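On the Keeping of Household Papers

It has been the practice of this blog to address one domestic subject at length each winter, and the subject for the present season is the household archive. By this term I mean the body of letters, certificates, receipts, school reports, warranties and photographs which accumulates in any home occupied for longer than a few years. The observations which follow arise from the sorting of my late aunt's papers at Ernulmont, a task which commenced in June and occupied the greater part of my evenings until spring.

My aunt kept everything. Her papers were held in the linen press, in two suitcases beneath the spare bed, and in the drawers of a sideboard which had not been opened fully since the floor was re-laid. The final tally, which I recorded because the family asked for one, was 886 separate items. Readers who have undertaken similar work will recognise that the number is modest. Readers who have not may wish to sit down before beginning.

Initial Assessment

No item should be discarded during the first week. This rule was given to me by Zineb Erraji, who was for many years responsible for the records of a regional hospital, and I departed from it only once, to my regret. A bundle of electricity accounts, which I had placed in the recycling bin on the first evening, was found upon retrieval to carry my aunt's handwritten notes on the reverse: recipes, a draft of a letter to the council concerning the footpath, and the only surviving record of the dates on which the fruit trees were planted.

The papers should first be divided by the person to whom they relate, and only afterwards by date. I had supposed the opposite. Chronological order is satisfying to impose, but it obliges the sorter to read each document closely in order to place it, and close reading is the chief cause of delay. I lost an entire Easter break to a correspondence between my aunt and a cousin in Lendura on the question of who had borrowed a preserving pan.

Retention

The following categories were retained in full: certificates of birth, marriage and death; documents relating to citizenship and military service; title documents; wills; and all personal letters. Bank statements were shredded after the estate had been settled and our solicitor had confirmed in writing that they were no longer required. Warranties for appliances no longer in the house were shredded without ceremony, with the exception of that for the 1960s mixer, which my brother has asked to keep with the machine.

Greeting cards presented the greatest difficulty. There were 120 of them, the majority signed with a first name only. It was resolved that cards bearing a message of more than one line would be kept, and that the remainder would be offered to relatives at the next family lunch. Eleven were claimed. I have not yet been able to part with the others, and they remain in the hall cupboard pending a further decision.

Newspaper cuttings should be kept apart from all other material. Newsprint is acidic and will discolour whatever is stored against it. Where the content of a cutting is of interest and the object itself is not, a photocopy on good paper is an adequate substitute.

Preparation of the Papers

Staples, pins, rubber bands and paper clips should be removed before storage. A blunt butter knife serves well for lifting staples. Rubber bands which have perished ought to be eased off slowly, as they tend to adhere to the paper and will take the surface with them. Adhesive tape should be left where it is.

Folded letters may be opened flat if the paper permits. Those which resist should be left folded and referred to a conservator. Envelopes were retained in every case where the postmark was legible, and each was placed behind the letter it had carried. Annotations were made in soft pencil only, in the lower right corner of the reverse, and were confined to a name and, where known, a year.

Storage

Boxes should be of a size that can be carried comfortably by one person when full. Each should have a lid that fits, and should be washed and dried thoroughly before use. Those archives intended to outlast their owners merit acid-free board, and I have used it for the letters and certificates. For working papers, such as current insurance policies and the year's tax receipts, an ordinary lidded plastic box is sufficient and can be wiped down with a damp cloth.

The location is of greater consequence than the container. Garages, roof spaces and sheds are unsuitable in our climate, being subject to both heat and silverfish. An interior cupboard on the ground floor, away from any wall shared with the bathroom or laundry, is to be preferred.

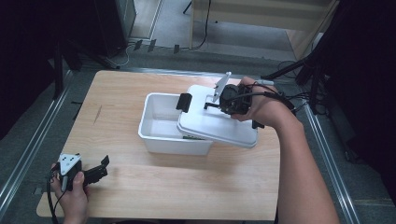
The Family Index

A collection without an index is of limited use to anyone but its compiler. Ours consists of 50 typed pages in a ring binder, with a duplicate held by my cousin at Sampaio. Each entry gives the name of the person concerned, the nature of the item and the box in which it may be found. I considered a database and decided against it, my experience being that the binder is consulted and the database is not.

The index was checked by Rogério Camargo, whose mother was my aunt's neighbour for several decades and who was able to identify a number of persons in the photographs whom the family could not. I record my thanks to him. He also corrected my spelling of Cernora throughout, which I had taken from an envelope addressed in haste.

Matters Outstanding

The slides have not been examined, as the projector requires a new globe. The letters in French await a translator with more patience than I possess. Correspondence on either matter is welcome and may be left in the comments, which are read each evening after tea.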